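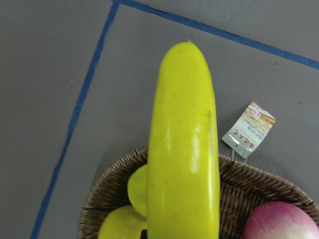 La pieza alargada, desde la cámara de muñeca, con la cinta azul detrás de la cesta.

Inicio | Cocina | Taller | Limpieza | Archivo

Trucos de taller: preparar una cesta de fruta para ensayos de agarre

Yasaman Shirazi – 17 de febrero de 2025

En el proyecto Bavia comparamos dos maneras de colocar los objetos entre una demostración y la siguiente. En la primera, la cesta se queda fija y solo se cambia el orden de las piezas. En la segunda, la cesta también se mueve dentro de su casilla y se gira a mano. Grabamos 200 demostraciones con cada método y entrenamos la misma política con los dos conjuntos.

Después hicimos 300 intentos de agarre por método. Con la cesta móvil fallaron 27. Con la cesta fija el resultado fue claramente peor en cuanto la desplazábamos un par de dedos, y casi igual de bueno si no la tocábamos. Casi toda la diferencia viene de cómo se prepara la mesa, así que dejo apuntado lo que nos ha servido. Casi todo vale también para un taller pequeño.

Cinta en el suelo de trabajo

Marcad las casillas con cinta azul de carrocero y no con rotulador. Se despega sin dejar restos si se cambia antes de un par de semanas. Conviene pegarla de un tirón, sujetando el rollo bajo, y repasar los bordes con una tarjeta vieja. Una línea algo torcida no afecta al ensayo; una esquina levantada sí, porque los dedos de la pinza la enganchan.

Si la mesa lleva papel kraft, tensadlo antes de poner la cinta. Nosotros lo pusimos en noviembre con la mesa recién fregada y hubo que repetirlo entero.

La cesta

El mimbre pesa poco y se arrastra cuando el brazo roza el borde. Dos tiras de cinta de doble cara en la base lo arreglan. Para la serie con cesta móvil usamos puntos de masilla, que se quitan más rápido.

Las etiquetas de precio con cordel hay que decidirlas al principio: o se cortan todas o se dejan todas. Una etiqueta que asoma sobre el borde sale en la cámara de muñeca y la política puede aprender a orientarse con ella. En la serie de Dondberg las dejamos puestas, y al girar la cesta cambiaban de sitio con cada demostración.

Las piezas

Las amarillas son las que más guerra dan cuando están juntas. Poned al menos una roja o rosada en cada cesta. Las formas largas, apoyadas en el borde, se agarran mejor por el tercio superior – más abajo la pinza tropieza con las vecinas.

Limpiad los brillos con un paño de microfibra seco. Nada de alcohol sobre fruta de plástico pintada. 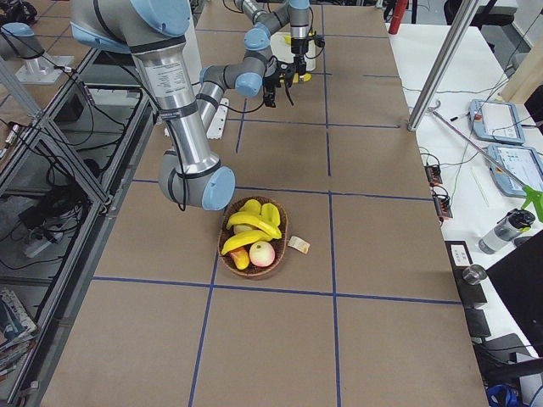
Cables, mandos y lo que sobra

Los cables que bajan por la estructura de aluminio, atados con velcro. Las bridas de plástico obligan a cortar cada vez que se cambia una fuente.

Las consolas de mando, en una mesa aparte y con la parada de emergencia al alcance de quien vigila. Botellas de agua, siempre tapadas.

Cómo apuntar los fallos

Usamos una hoja con tres columnas: casilla, pieza y momento del fallo. Distinguid entre «no llega», «resbala» y «empuja la cesta». De los 27 fallos, la mayoría fueron del último tipo y todos menos 2 ocurrieron con la cesta pegada a la cinta. En la próxima serie dejaremos un margen libre junto a las líneas.

Falta repetirlo con las pinzas de Canpolat, que abren menos.

También en Taller

Velcro, bridas o cinta: qué usar con cada cable
Forrar un banco de trabajo con papel kraft
Cajones Barance: cómo montar las guías sin que rocen
Quitar restos de adhesivo del aluminio
Guardar rollos de cinta sin que se deformen

Anterior | Siguiente | Subir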